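第四章 放映前的准备与字幕设置

本章适用于使用 Ustau 放映服务器的社区影院和学校放映厅。如果您的影院还在用旧的 Hinora 播放机,请先看附录二,菜单的名字有些不一样。

4.1 导入影片

1. 打开服务器电源,等待前面板的指示灯变成绿色。
2. 把发行方寄来的硬盘插入左侧的接口。请不要使用延长线。
3. 在主菜单里选择“内容”,再选择“导入”。屏幕会列出硬盘上所有的影片包。
4. 选择您要放映的版本。一部影片常常有好几个版本,比如原声版、配音版、带字幕版,名字很长,只有最后几个字母不同,请仔细核对。
5. 按“开始”。一部片长141分钟的影片,导入时间大约为32分钟。
6. 导入完成后,系统会自动做校验。校验没有结束的时候,请不要拔出硬盘。

注意:如果校验失败,请重新导入一次。第二次还是失败,就需要联系发行方更换硬盘。

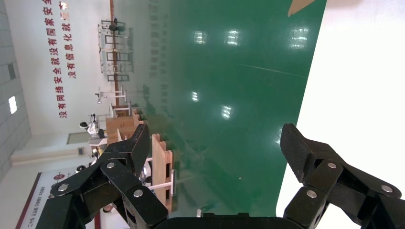

4.2 导入密钥

影片导入以后还不能播放,必须有密钥。密钥文件一般由发行方用电子邮件发来,每个密钥只对一台服务器和一段时间有效。

1. 把密钥文件复制到一个空的U盘。文件不要放在文件夹里面,也不要改名字。
2. 把U盘插入服务器,选择“密钥”,再选择“读取”。
3. 在列表里检查开始时间和结束时间。时间显示的是本地时间,但是如果服务器的时区设置错了,显示也会跟着错。
4. 确认影片名称旁边的锁形图标已经打开。

小心:密钥的结束时间是指放映必须在这个时间以前结束。晚上11点到期的密钥,不能用来放映一部晚上10点才开始的长片。我们每年八月都会收到这样的求助电话,那时候露天放映比较多,开场时间晚。

4.3 设置字幕

1. 在“内容”里选中影片,按“字幕”。
2. 选择语言。若列表是空的,说明这个版本的字幕已经做在画面里,不需要再设置。
3. 如果使用外挂字幕文件,请先用 Thampi 软件检查一遍。这个软件会标出时间重叠的句子和超过两行的句子。
4. 选择字幕位置。宽银幕影片建议选“画面内下方”,否则字幕可能落在幕布的黑边上。
5. 播放影片中间对白较多的一段,请一位同事坐到最后一排,看字幕是否清楚。
6. 如果字幕比声音早或者晚,用左右方向键调整。每按一次移动6帧。调好以后按“保存”,不保存的话,下次播放会回到原来的数值。

说明:传记片和历史片里常有信件、报纸的特写,这些画面的翻译一般放在另一条字幕轨道上。请在“第二轨道”里打开,不然观众只能看到对白的翻译。
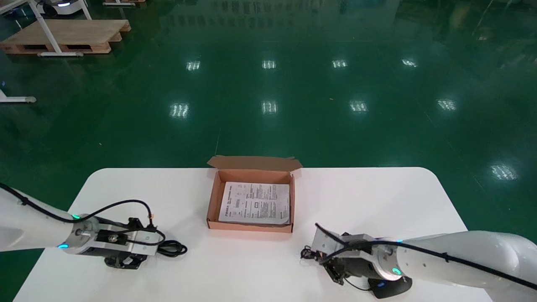

4.4 编排节目单

1. 在主菜单里选择“节目单”,再按“新建”。
2. 按顺序加入预告片、短片和正片。每加入一项,右边会显示总时长。
3. 在正片前面加入“灯光渐暗”,在片尾字幕开始的地方加入“灯光半亮”。请不要设成全亮,很多观众愿意看完演员表。
4. 有中场休息的影片,在休息点加入“暂停”。休息点的时间请查发行方的说明,不要自己估计。
5. 检查每一项的画面比例。预告片和正片的比例常常不一样,需要在两者之间加入“镜头切换”。
6. 用“放映厅名加影片名”的方式给节目单命名,然后保存。

注意:节目单里如果有一项没有有效密钥,整张节目单会在这一项停住。开场前请按“全部检查”。

4.5 音量

本机的默认音量是按照空场设定的。坐满观众以后,声音会显得小一点,可以稍微调高。对白很轻的文艺片,请不要为了听清对白而把总音量调得很高,应该先进入“声道”,只调高中置声道。

4.6 常见问题

画面正常但没有声音:检查功放是否打开,再检查节目单里有没有误选“静音”。

字幕显示为方块:字体文件没有导入。请回到4.1,选择“补充文件”再导入一次。

播放中途停止:记下屏幕上的错误代码,按“继续”。如果不能继续,请重新启动服务器,从停止的时间点开始播放。

以上问题不能解决时,请联系 Vundach 技术支持。放映服务器方面的问题找 Muthu Chowdary,字幕方面的问题找 Karthikeyan Bhat。来信请写明服务器序列号、影片版本的全名和错误代码。

下一章:第五章 放映记录与影片删除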